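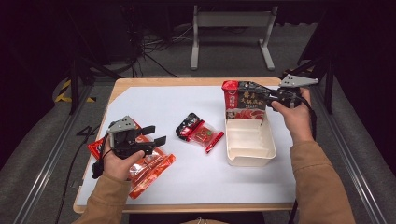
**Étiqueteuse thermique Allitz, version 200 dpi : essai en réserve**

Testée de janvier à fin mars, pour l'étiquetage de denrées reconditionnées et de bacs de stockage. Date de l'avis : 01/04/2024.

Configuration : rouleau continu de papier thermique, connexion USB, pilote fourni. Le Bluetooth est présent mais n'a pas été retenu, l'appairage étant perdu à chaque mise en veille. Logiciel utilisé : Driris, édition gratuite, limitée à 20 modèles enregistrés.

## Impression

Les caractères latins sont nets dès le corps 6. Les codes-barres EAN-13 passent à la douchette au premier essai si la densité est réglée sur 4 ou 5. En dessous, les barres fines disparaissent. Les idéogrammes demandent l'installation manuelle d'une police ; Bo-ram Wi a signalé des carrés vides sur ses étiquettes coréennes tant que la police n'était pas incorporée au modèle.

## Adhérence

L'adhésif standard tient sur le carton et sur le polypropylène lisse. Sur un film plastique froissé, les angles se relèvent. Sur une paroi nervurée, la surface de contact est insuffisante : coller sur le rebord, ou passer par un porte-étiquette.

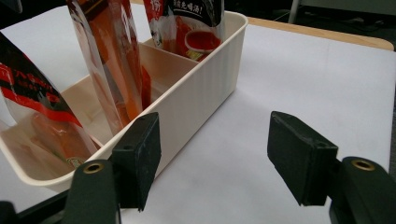
*Bac crème à parois nervurées et séparation intérieure, avec trois denrées emballées.*

Au réfrigérateur, le rouleau Ifans (vendu séparément) se comporte mieux que celui d'origine. Il se décolle en revanche moins proprement et laisse un voile de colle qu'il faut retirer à l'alcool.

## Défauts constatés

- Bourrage à la 311e étiquette, rouleau mal recentré après ouverture du capot. Pas de perte de réglage.
- Massicot bruyant, sans mode silencieux.
- Règle de date limite : le calcul automatique ignore le fuseau du poste et décale parfois d'un jour. Raimo Lappalainen contourne le problème avec une saisie manuelle.
- Notice en anglais et en allemand uniquement.

## Avis

Achat justifié au-delà de 100 étiquettes par mois. Pour un usage domestique, le modèle Plusthorpe à ruban suffit et prend moins de place. Capot et rouleau d'entraînement sont disponibles en pièces détachées, la tête d'impression ne l'est pas.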